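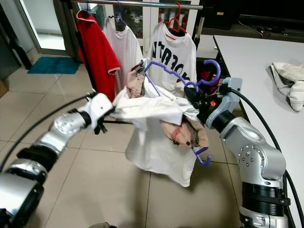
Wiebke Diekmann
Recording Secretary, Skedstead Library Young Readers' Book Group

Minutes, 20 August 2021
Held in the upstairs reading room, Skedstead Library
In the chair: Rosario Longo

1. Opening
Rosario opened the meeting and welcomed two new parents. The minutes of the last meeting were approved with one correction: the picture atlas we bought in spring was the Welteck edition, and I had written Bianchini. Sorry to both!

2. Summer reading report
What a summer. Children in the program logged 3607 books, well up on last year, and the nonfiction shelves did a big share of the work. Volcanoes, bridges and anything with a skeleton in it went out again almost as soon as it came back. Rosario read out a few of the comment cards, and the one calling the owl book "better than television and my cousin" got a round of applause. The cards will go up on the corkboard by the stairs through the end of September.

3. Fall theme
We had three suggestions on the table: caves, weather and the night sky. Everyone liked all of them, which made for a long and very happy discussion. Caves won on a show of hands, mostly on the strength of the Bianchini title "Under the Hills", which Rosario passed around. The fold-out of an underground river is gorgeous – several of us did not want to give it back. The text is short and clear enough for a seven-year-old reading alone, but there is plenty in the captions for older ones. The glossary is a little thin (no entry for "sinkhole", though the word comes up in two chapters), and I will type up a one-page supplement to tuck inside the back cover.
Weather moves to the spring. The night sky was held over, as the sky books we own are getting old and we would like newer ones first.

4. Purchases
The balance in the book fund is $562. Agreed to buy:
8 copies of "Under the Hills" for the reading circle
1 copy of the Welteck "First Book of Rocks", library binding, for the reference shelf
The Gukance activity cards were discussed again. The fossil set is lovely, with good drawings and short questions that get children talking to each other, but the box is flimsy and the last set lost its lid in a month. Agreed to wait and see if they bring out a sturdier one.

5. Reading circle
The circle starts up again after the school holidays, with 7 children signed up so far and space for more. Wiebke will lead the first two meetings and Rosario the third. We will try reading one chapter aloud and then letting the children pick a page to explain to the group. This worked beautifully with the whale book, and some of the quiet ones turned out to be terrific explainers.

6. Book swap
The winter swap will be in December. Nonfiction gets its own table this time, as it was buried under the paperbacks last year. Puzzle books are welcome if the puzzles have not been filled in.

7. Any other business
A parent asked if we could keep a list of books with good indexes, so children can practice looking things up. Great idea! Please send titles to Wiebke.
The page on minerals has come loose in our old geology encyclopedia. Rosario has taken it home to mend.

Next meeting: date to be set by email once the room schedule is out.

W.D.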